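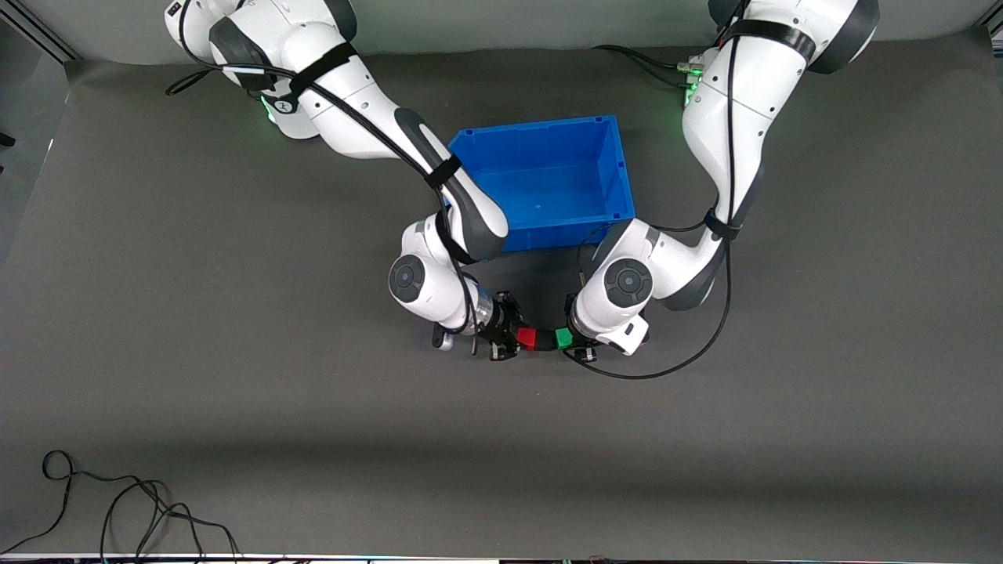
About Zadden

Zadden supplies small wooden cubes, open-topped bins and the paperwork that goes with them. Our customers are schools, therapy practices, testing rooms and workshops that need the same object in the same color year after year. We work from a single building in Verar, where the cubes are cut, rounded, colored, checked and packed.

The company was set up by Édgar Urrego, a woodturner by training, after he had spent several years repairing teaching materials for a school supply firm. Most of the repair work came down to one problem. A set would lose two or three cubes, the replacements would be slightly larger or a different red, and the whole set would be thrown out. He began cutting single replacements to match old sets. That is still part of the business, though complete sets now make up the larger share of orders.

Adhiambo Minja joined as production manager and is responsible for the color cards, the inspection procedure and the packing room. Questions about matching an existing set go to her.

What we make

The Pearce cube is our main product. It is a solid wooden cube with softened edges and corners, sold in red, green, blue, yellow and natural. It has no core, no magnet and no filling. The grain is allowed to show through the color. We have been asked a number of times to fill and paint the surface so that no grain can be seen, and we have decided against it for the standard range. A filled cube chips at the corners, and the repair is always visible.

Cubes are sold singly, in sets of 40, and in cartons of 1000. Singles are picked from the same stock as the cartons. Mixed-color sets are divided evenly unless the order says otherwise.

The Andside bin is a rectangular plastic bin without a lid. We do not mold it ourselves. It is made for us by an outside firm and inspected here when it arrives. It was added to the catalog because customers kept asking what to store the cubes in, and because cardboard trays do not survive daily use. The bin is low enough for a child to see into from a seated position.

We do not make letters, numbers, dominoes or interlocking bricks, and we have no plans to.

How a cube is made

Boards arrive planed on two sides and are left to settle in the building before cutting. They are ripped into square lengths, and the lengths are crosscut against a stop. The stop is checked with a gauge block at the start of each shift and again after a blade change. End grain and side grain take the saw differently, so the crosscut blade has its own sharpening schedule.

The blanks are then tumbled to break the edges. Tumbling time is the setting most often adjusted. Too short a run leaves an edge that feels sharp and picks up dirt. Too long a run rounds the corners so far that the cube no longer stacks well, and the flat of each face shrinks. The current time was settled in February, following a change of timber supplier, and a reference blank is kept in the inspection room.

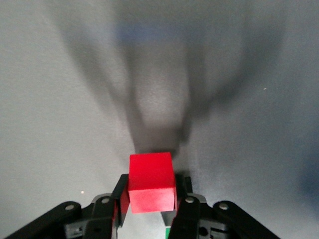 Red wooden cube. Faint vertical grain is visible on the front face.

Color is applied in two thin coats. Red takes longer than the others to get right, as small differences in coat thickness move it toward pink or toward brown. Green is more forgiving. Each batch is compared with a color card under one fixed lamp, and the result is written on the batch sheet by the person who made the comparison. We do not approve color by daylight. The card itself fades and is replaced from a sealed master.

Finished cubes rest on racks before they are handled. A cube packed early will mark its neighbor, and the mark cannot be polished out without removing color.

Inspection

Every cube is looked at once and a sample from each batch is measured. The sheet has a line for each of the following:

Edge length, three directions
Squareness of adjacent faces
Corner condition
Color against card
Surface defects, including raised grain and drips
Mass, for sets sold as matched

A cube that fails on color alone is sold as a second. A cube that fails on size is not sold. Seconds are marked on the outside of the carton and priced accordingly, and they are suitable for counting, building and general table use. They should not be mixed into a matched set.

The last complete stock check recorded 2803 finished cubes on the racks and 161 set aside as seconds. The proportion is higher than we would like. Most of the seconds came from one green batch in which the second coat had been put on too early.

Use at the table

Many of our customers use the cubes for sorting and put-away exercises, with a bin in the middle of the table and the cubes placed near it. We are often asked how to arrange this, and our advice is short. Use a plain surface with little shine. A dark gray or other neutral top gives good contrast with all of the standard colors. Start with two cubes in clearly different colors - red and green are the usual request, although blue and yellow should be used wherever a person may have difficulty telling red from green. Place the bin where it can be reached from both sides.

A blue cube in a blue bin is hard to find. If the set contains blue cubes, order the bin in gray.

For stacking, choose cubes from the same batch. The batch number is on the bag or carton and does not appear on the cube, so it is worth keeping the label.

Care

Wipe with a damp cloth and dry at once. Do not soak the cubes or put them in a dishwasher. Wood moves with moisture, and a cube that has been soaked will generally dry slightly out of square. Bins can be washed in warm water with ordinary dish soap. Store both away from direct sun, particularly the red.

Matching older sets

Send one sound cube from the set, by mail, in a padded envelope. We measure it, compare it with our records and reply with a quotation. A photograph is not sufficient for color. If the original cube is worn, we match the measured size and the least faded face, unless you ask for something else. The sample is returned with the order.

Sets made by other firms can usually be matched for size. Color is matched as closely as our coatings allow, and where the difference is visible we say so in the quotation - the decision is then yours.

Visits and orders

The workshop in Verar is open to trade customers by appointment. Closed shoes are required on the cutting floor. The packing room can be visited without special clothing. We do not keep a shop on the premises, and single cubes are sent by mail only.

Schools may order on account. All other first orders are paid in advance. Delivery times are given on the order confirmation and depend mainly on whether the color is in stock.

Page last revised December 12, 2024.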